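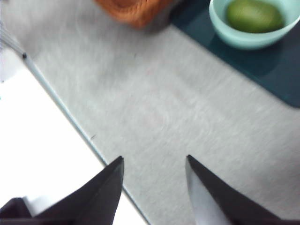 Imad Rawashdeh nos escribió en marzo que los pines de su colección llegaban con el cierre flojo y que ninguna tienda de parque le sabía decir de qué lote venían. Pedía una referencia grabada en el reverso y una ficha pública donde consultarla. Las dos cosas existen hoy en el catálogo de Ikeck.

Quiénes somos

Ikeck diseña y distribuye pines esmaltados, cordones y fundas de intercambio para parques temáticos y parques acuáticos. Trabajamos con licencia del parque en cada serie y no vendemos reproducciones. La oficina técnica y el almacén comparten edificio; la estampación y el esmaltado se encargan a Cârstea, que suministra también los cierres.

El catálogo activo consta de 286 referencias. De ellas, 198 son de tirada abierta y se reponen mientras dure la licencia. El resto son ediciones limitadas, con un máximo de 2.000 unidades por diseño, y no se reeditan con el mismo color de fondo. Cuando un parque pide recuperar un motivo antiguo, se cambia el esmalte o el acabado del metal y se asigna una referencia nueva.

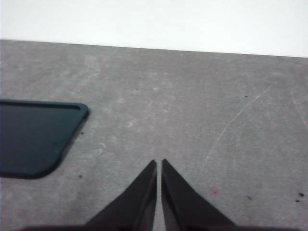

La numeración del reverso sigue siempre el mismo orden: código de parque, año de serie, lote y letra de acabado. La letra N corresponde a níquel, la L a latón y la K a níquel negro. En las ediciones limitadas se añade el número de unidad, grabado a láser después del esmaltado – nunca antes, porque el horneado reduce la legibilidad del trazo fino.

Materiales y control

Usamos esmalte duro en los pines de colección y esmalte blando en los de cordón infantil. El cierre estándar es de caucho, con doble poste en las piezas anchas para evitar el giro. De cada lote se ensayan 3 unidades por diseño: tracción del poste, adherencia del esmalte y roce contra tejido. Si una falla, el lote completo vuelve a revisión y la fecha de salida en tienda se retrasa.

Los colores se fijan con muestra física aprobada por el parque. Las fotografías del catálogo son orientativas, sobre todo en verdes oscuros y granates, y no sirven como base para una reclamación de tono.

Kundbridge

Kundbridge es nuestro registro de series. Entró en servicio el 30 de agosto de 2022 y permite consultar lote, acabado y estado de cualquier referencia (activa, agotada o retirada). La consulta no requiere cuenta. Las series anteriores a Prumton, nuestra primera línea numerada, figuran sin dato de lote.
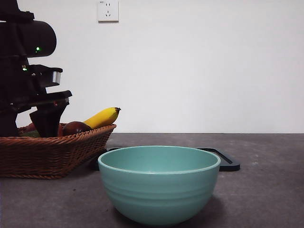

Brazo robótico negro sobre una cesta de mimbre con fruta.

Venta y contacto

Ikeck no vende al público. Las tiendas de parque pueden solicitar tarifa y plazos mediante el formulario profesional, indicando el código de licencia. Para cierres defectuosos, los coleccionistas pueden escribir a atención técnica con la referencia del reverso y una foto del poste – el recambio se envía sin cargo en las series activas.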